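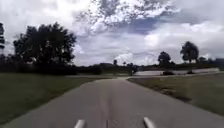 Figure 3. Forward camera on the park path, with the junction ahead and the robot's two white front parts at the bottom of the view.

Comparing cameras outdoors

Once your Nendero rover is driving happily indoors, take it outside! A paved path with grass on both sides shows up differences between cameras that a hallway never will, and it's a great way to get to know the controller too.

Before you start, charge the main battery fully and load the Calinside viewer on your laptop.

1. Fit the first camera to the front mount and tighten both thumbscrews by hand.

2. Open the viewer and tilt the camera until the white front parts just show along the bottom edge. Keep them in view for every camera you try, so you can line up the recordings later.

3. Check the horizon. You want plenty of path, but leave some sky in as well. Bright cloud over dark trees is a terrific test of auto exposure.

4. Set the shutter to 1/60 and press Record.

5. Drive straight down the middle of the path at walking speed, then stop before the junction.

6. Repeat with the shutter at 1/2000. Look at the pavement close to the robot in both recordings and compare the blur.

7. Swap cameras and go back to step 1.

Note: The wide Salinas lens has a field of view of 190 degrees. It picks up far more of the lawn on each side (lots of fun to watch back), but the path edges will bend. Run the lens correction before you compare it with anything else.

Caution: Keep a hand on the stop button whenever the rover is moving. Do not drive near open water or on loose soil beside the pavement.

Recordings are saved in the Trials folder under the camera's name. To change this, see Storage settings.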